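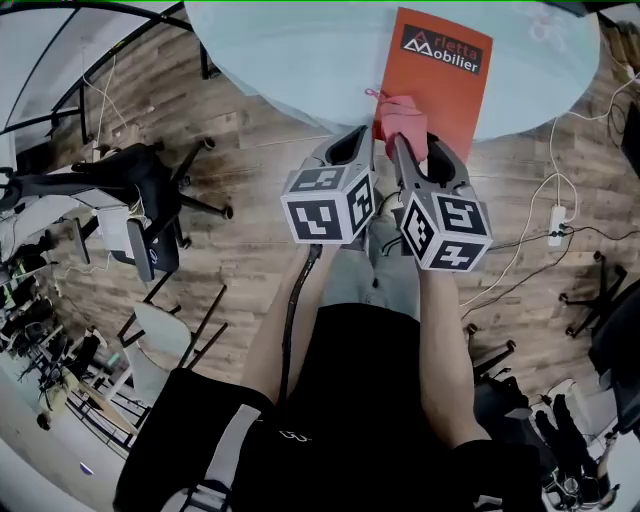 Looking after the hand grippers

Pads. Wipe with a damp cloth every 20 sessions and let them dry before use. Swap a pad once its surface goes shiny – the Flodaven spares fit both hands.

Marker cubes. Dry cloth only. A scratched face gets a new print.

Cables. Leave enough slack to reach across the table. Settimio Cocco tapes his at the elbow.
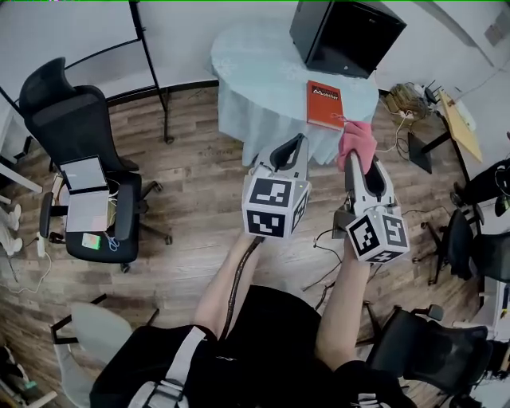

Jaw screws

Check them in June and after any drop. Use the 2 mm key, snug and no more.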